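Bumata trail planner - support log
Ticket 1427: Day stages vanish when a ferry is added to a route
Status: solved, with one small leftover
Product: Bumata web planner and phone app
Area: Routes / Stages / Ferries

Opening message

Hello! First of all, I love this planner. I've used it for two long motorbike trips and one very soggy walking holiday, and I can't imagine going back to paper notes stuffed in a tank bag.

My problem is with a new route called Sebastian (named after the bike, don't ask). It runs for 14 days, starts at the Flimach campsite and crosses over to the islands with the Trandport ferry. Everything looks fine until I add the crossing. As soon as I press Save, every stage after the ferry disappears from the list. The line on the map stays put, but the overnight stops are gone and so are my notes about where to eat, and those notes took me ages!

I've tried:
- logging out and back in
- another browser
- adding the ferry from the phone app
- deleting the crossing and drawing it by hand

The last one keeps the stages, but then the planner thinks I'm riding across open water and gives me a fuel warning. Great fun, but no use for planning.

Reply from support

Thank you for such a clear report, and what a cracking route! We've opened a copy and the same thing happens on our side. Your notes are not lost. They're still saved with the route, and the list simply stops reading when it reaches the crossing.

Could you tell us two things?
1. Does the ferry leave before or after midnight?
2. Is the stage before it marked as a riding day or a rest day?

Please don't press Tidy Route in the meantime. That button really would clear the hidden stages.

Reply from customer

Phew! It leaves at 23:40 on the Sunday and gets in early the next morning. The day before it is a rest day, as I want to walk up to the lake behind Flimach and eat as many dumplings as I can manage.

I haven't touched Tidy Route and now I'm scared of it.

Reply from support

That's the missing piece - thank you! A rest day followed by an overnight crossing gives the planner two stages with the same start and end place, and it can't decide which one comes first. We tried it with a morning ferry and all the stages came back straight away.

Steps to get your route back

1. Open the route and choose Stages, then Show hidden. You should see the missing days in grey.

2. Change the rest day to Short day and set the distance to 2 km. Your walk to the lake would do nicely.

3. Open the ferry stage and tick Arrives next day. Leave the harbour name as it is.

4. Press Save once and wait for the green tick. A long route with plenty of notes can take a little while.

5. On the phone, pull down on the route list to fetch the new version. If the old one still shows, remove the offline map and download it again (it's 149 MB, so use the campsite wi-fi if you can).

Reply from customer

It worked! All the days are back, dumpling notes included, and the fuel warning has gone as well. I did a happy little lap of the kitchen.

One leftover: the printed version still shows the ferry as a riding day. I can live with that, but I thought you'd like to know.
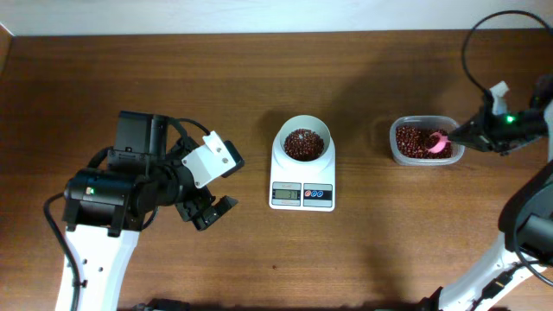

Notes for other users

- The fault only shows up with a rest day followed by a crossing that runs past midnight. Day ferries are fine.
- Notes on hidden stages are kept for up to 200 stages per route.
- The print fault has been passed on under its own ticket. Until it's mended, you can rename the stage "Ferry" before printing and the right symbol appears.

Ticket closed by customer in February.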